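February
By Štěpánka Zeman

Nillholm to collect cups and bottles in one stream

Households in Nillholm will be able to put rigid plastic cups, bottles and food containers in the same curbside cart starting next month, under a revised collection contract between the town and its hauler, Van Leeuwen. The change ends a split system in which bottles were picked up at the curb and other rigid plastics had to be taken to the drop-off yard on the Dirkent road.

The revised contract covers single-family homes and apartment buildings that use town carts. Commercial accounts stay on their present terms until the next renewal. Collection days do not change, and no new carts will be issued. Stickers showing the revised list of accepted items will be left on cart lids during the last pickup before the switch.

Under the old arrangement, material left at the yard was baled without sorting and sold as mixed rigid plastic, the lowest-priced grade the town handles. The town's public works office said prices for that grade did not cover the cost of hauling it in any quarter of the last contract year. Bottles, which were sorted by resin before baling, covered their hauling cost in each quarter.

The combined stream will go to the Akanus sorting plant, where an optical line installed last year separates containers by resin type. The line reads reflected near-infrared light from each item as it passes on a belt and diverts it with a burst of compressed air. The three resins recovered for sale are PET, used for most drink bottles; high-density polyethylene, used for milk jugs and detergent bottles; and polypropylene, used for many tubs and some cups. Polystyrene is removed and sent to landfill.

Acceptance trials were run on mixed household loads from Nillholm in the fall. In the final trial, 89 percent of the rigid plastic by weight was sorted into the correct resin bale. The contract requires the plant to repeat the test twice a year and report the result to the town.
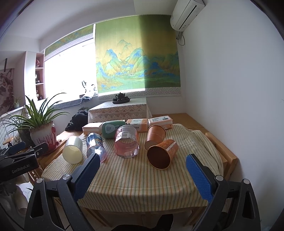 Do containers need to be washed before they go in the cart?

A short rinse is enough. Containers should be empty, and food that can be scraped off should be scraped off, but a thin film or stain will not cause a load to be rejected. Dishwashing is not required.

The main source of error in the trials was nesting. When one container is pushed inside another, the sensor reads only the outer wall, and both items are sent to the bale for that resin. Residents are asked to place cups in the cart singly, even when this takes up more space.

Flattening is a related problem. A bottle crushed along its length behaves like a sheet of paper on the first set of screens and can be carried over into the fiber stream. Bottles should be left in their original shape. Squeezing out some air is acceptable if the bottle remains rounded.

Sleeves and full wraps also affect the reading. A printed sleeve that covers most of a bottle may be made of a different resin than the bottle itself, and the sensor may register the sleeve first. The plant adjusted its software to look for exposed areas at the neck and base, which reduced the error but did not remove it. Residents may pull off loose sleeves where there is a perforated strip. Glued paper labels can be left in place.
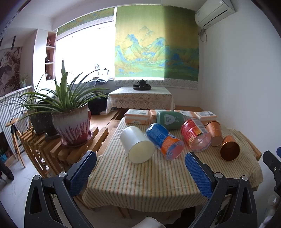 Caps, lids and small items

Caps should be screwed back onto bottles. A loose cap falls through the glass screen at the front of the line and is lost to the residue pile. Attached caps stay with the bottle to the reprocessor, where the material is ground and the lighter cap fragments are floated off in a water tank.

Lids that snap onto tubs and cups should be taken off and placed in the cart separately if they are wider than two inches. Smaller lids go in the trash, along with straws, stirrers and single-serve creamer cups. Plastic bags and film are still not accepted in any form and should not be used to hold other recyclables. Film wraps around the screen shafts and has to be cut away by hand with the line stopped.

Cups and trays marked compostable belong in the trash as well. The town has no composting contract, and the resin used in most of them is treated as a contaminant in PET bales.

Cost and inspection

The contract sets no separate charge to households. Van Leeuwen will be paid per ton collected, and revenue from sorted bales will be credited against the town's processing bill. If contamination in a sampled load goes over the contract limit, the town pays a surcharge of $500 for that load. Sampling is carried out on the tipping floor before the load is mixed with material from other towns.

Drivers will check carts visually during the first three months and leave a tag where unaccepted items are found. Tagged carts will still be emptied in that period. After that, a cart tagged on two pickups in a row will be left at the curb until it is re-sorted.

The Dirkent road yard will stop taking rigid plastics when curbside collection begins. It will remain open for scrap metal, cardboard and yard waste, with Saturday hours unchanged.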